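Writing for Strangers: Notes for Week 3
Short forms and the opening line

Last week we left off with the Jostora letters, and I promised we'd get to first sentences. So get out your copies, because these are wonderful! The full run is 2,864 letters, nearly all of them written by people who had never met the person they were writing to. You need only the 20 in your packet.

Read the first lines alone, one after another, before you read anything else. Notice how many writers skip the greeting and begin with a complaint, a smell, a price. The baker in letter 6 starts with flour going up again – and by the second line you know she has a son, a bad knee and a grudge against the mill. She never sets out to tell you any of it.

Compare that with the Rinell letters from the same July. They're polite, they explain who is writing and why, and most of us stop reading by line four. What is missing? Mark the first place in each where you felt a real person at the desk. 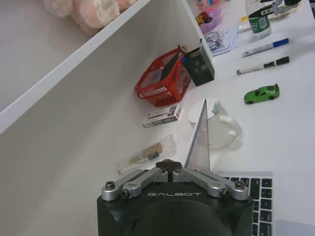 Isauro Varela objected in the discussion that the polite openings do a job too, that a stranger in Lollaldale would have thrown away a letter that began with flour, and that we like the baker because we're reading her for fun. I love this objection. Please keep it in mind for the Ocampo piece, where the writer tries it both ways: a stiff first page, then the same news told over again as if to a cousin.

For next time
Write an opening of 50 words to someone you have never met. Leave out your name and your reason for writing. Then write it again with both put back in, and bring the two versions on separate sheets (we'll swap them around the room).

The longer paper is still 2,000 words. You may use any of the letters in the packet, including ones we haven't talked about. Letter 17 is short, odd and very funny, and I'd be thrilled if somebody took it on.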